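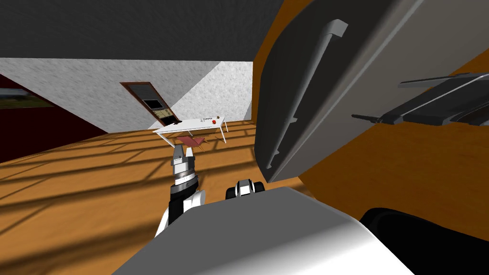
Household Manipulation in Simulation: A Semester with the Trirel Kit
Project report, group 2
Malachy Egan, Sugeng Nugroho, Radu Filip

1. What we were asked to do

The department had a one-semester license for Trirel, a simulation kit from Jurkura that comes with a two-armed robot, a furnished room and a scripting layer. Our assignment was to find out if second-year students could learn anything from it. We were second-year students, so recruiting was easy.

The brochure promises a "home-ready task suite." We took this to mean fetching a small object and putting it down somewhere else, which a toddler manages for free.

2. Setup

Installation took most of September. The kit wants its own version of nearly everything, and the license server goes down for the night at a time that suited someone at Jurkura and none of us. Once it ran, it ran well. Room, lights and furniture loaded without complaint, and both arms answered the keyboard.

We kept the wrist views open in separate windows while we worked. 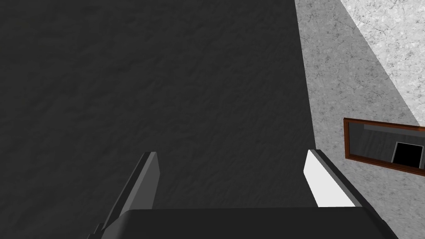

Most of our early bugs were pose bugs. The kit measures rotations in radians in the planner and degrees in the settings panel, a fact the manual saves for page 87. Before we reached page 87 our arm had some very original ideas about where the table was. Sugeng wrote a small converter that refuses to pass along any angle without a unit, and we recommend that the next group steal it.

3. Trials

We ran 100 scripted reach attempts, changing the starting pose each time and logging the planner's output. The log came to roughly 3,000 lines, which Radu read in full and would like noted. Failures clustered around large furniture. The planner is polite about the table and much less so about anything with a door handle.
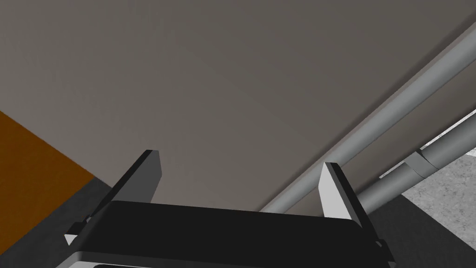
Cathal Ó Flaithearta read our draft and objected that we were blaming the planner for collision margins we had never changed from the defaults. He was right. We widened the margins and the planner got more careful, and also slower – slow enough to make tea.

4. What we would tell a buyer

The scripting layer is pleasant and the error messages are written by somebody who has met a person. The manual needs an index. Support replied to two of our three emails, and the third may yet surprise us.

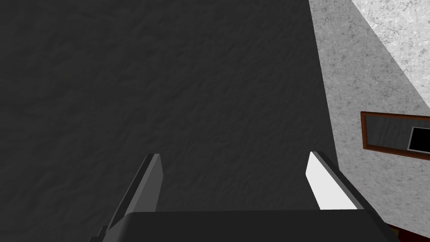 5. Left undone

We never got both arms working on one task. We also meant to compare Trirel with Zillon, but the trial license lapsed while we were still on page 86.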